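4 min read
12 shares | 3 comments

Fukell is looking for paid testers for the Skundivari two-arm bench kit

We sell a tabletop robot kit called Skundivari. It comes with two arms, a gripper for each, a control box and the software to set up simple handling jobs. Most of our customers so far have been labs with an engineer on hand. We want to find out how the kit holds up with people who have never set up a robot, and we are paying testers to come in and use it.

Testing runs at our shop in the Akyol building, second floor, through December. There are 22 places. Each tester comes in for 6 sessions, and we would like the same person for all of them, so please check your schedule before you apply.

What you would be doing

You will work at a bench with the kit already bolted down and wired. In the first session you read the setup guide, start the arms, and teach each one a few positions by hand. After that you get a task sheet. The tasks are ordinary ones: pick up an item and put it in a tray, open a drawer by its handle, pass something from one gripper to the other, clear the table. You write the steps in our software, run them, and change them when they go wrong. Some of them will go wrong. We want to see where you get stuck and what you try next.
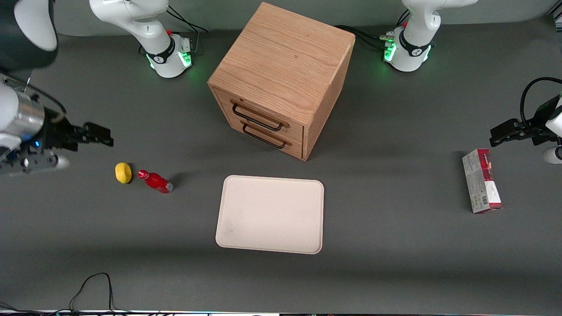
Items get swapped between sessions. Soft and rounded things, bottles and boxed goods all need a different grip, and the guide has a chapter on this that we suspect is too short. If you finish a task sheet early you can make up your own task with whatever is in the bin.

A staff member is in the room the whole time. They will help with anything to do with safety. They will not help with the task itself until you have been stuck for a while, which some people find annoying. At the end of each session you fill in a two-page form and talk with us for a few minutes.

Who we are looking for

You should be 18 or older and comfortable using a laptop. You need to read English well enough to follow a printed manual. You should be able to stand or sit at a bench for a full session with one break. Stools are adjustable and the benches can be lowered on request.

We would like to hear from people who work in small shops, stockrooms, repair businesses, school workshops and similar places. Retired people and students are welcome. Programming experience is fine but we are holding most places for people without it. If you have used Bundico, our older single-arm kit, please tell us. You can still apply, but you will be put in a separate group.

We cannot take people who work for another maker of robot arms or grippers.

Pay and practical details

Pay is $79 per session, by check or bank transfer, sent after each visit. Testers who complete all the sessions get an extra $70 with the last payment. If we cancel on the day, you are paid for that session anyway.

Sessions are in the morning or early afternoon. Parking behind the building is free. Closed-toe shoes are required, long hair must be tied back, and no loose sleeves or dangling jewelry at the bench. We record the screen and the tabletop during each session. The recordings are used by our product and manual teams only, and you will sign a form about this before you start.

How to apply

Send us a short note through the contact form on the Fukell site with "Skundivari testing" in the subject line. Tell us what you do for work or did before, whether you have used any kind of robot, and whether you prefer mornings or afternoons. No resume needed.

We reply to everyone, including people we cannot place. Applicants we want to take further will get a short phone call and a choice of start dates. If a tester drops out before the second session, we will offer the place to the next person on the list.

3 comments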